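Skendbridge Automation Club
Notes from the visit to Skondo, 22/07/2025

I took the notes this time, so blame me for the spelling. Jarlath Ó Súilleabháin chaired from the back of the bus on the way home and again in the cafe, where we did the proper business.

1. The morning demo
We got the parcel sorting bench first. Skondo wants its arm to take over the mixed pile one day, and they start by having a person do the job by hand and studying how the hands go about it. I liked this part best! Parcels in a heap, cardboard signs along the wall, strips for lanes. Jarlath asked why they don't just tip everything onto a belt, and the answer went on a while (short version: labels end up facing every which way).

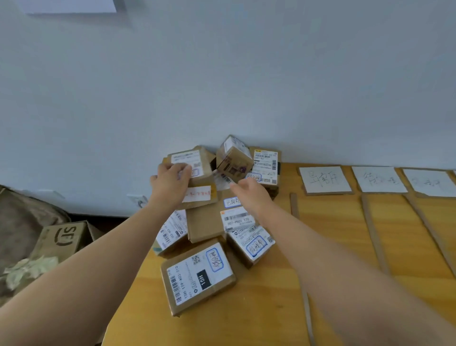 Then we moved next door for the big arm, a Stosex, which was doing 230 picks an hour on plain boxes. The target is 316. It dropped one while we watched and the engineer just laughed and hit reset, which I thought was nice of her. Mac Suibhne supplies the suction cups and we all got a spare to take home.

2. Questions from members
Could the arm read handwriting? Sometimes, they said. Pencil is worse than marker. Could they change the lanes without reprogramming? They're working on it, and for now the lanes get laid out by hand.
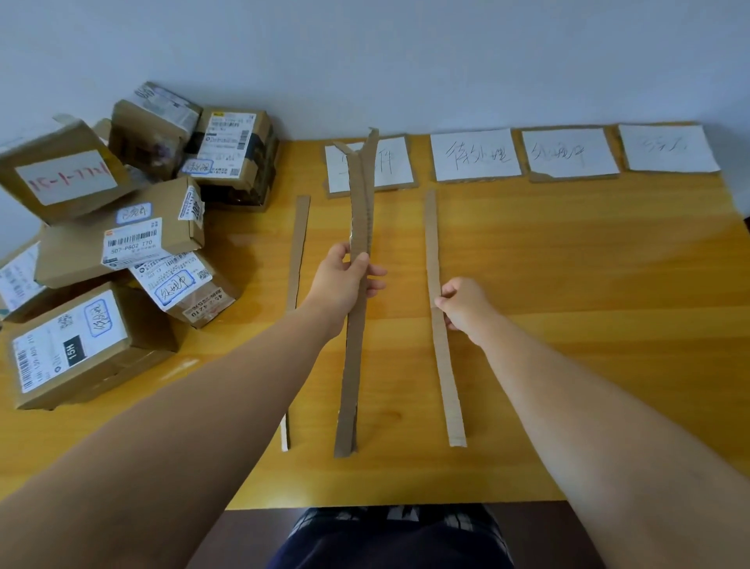 We also asked about noise, and whether school groups can come. Yes to schools, up to 40 at a time, as long as they book ahead.

3. Club business
The bus cost almost 60 dollars more than last year. Agreed to pay it and grumble. I'm to write the thank-you letter to Skondo and ask about a second visit when the new gripper is in. Jarlath will bring the suction cups to the next meeting so we can try them on the club arm.

Closed when the cafe started stacking chairs.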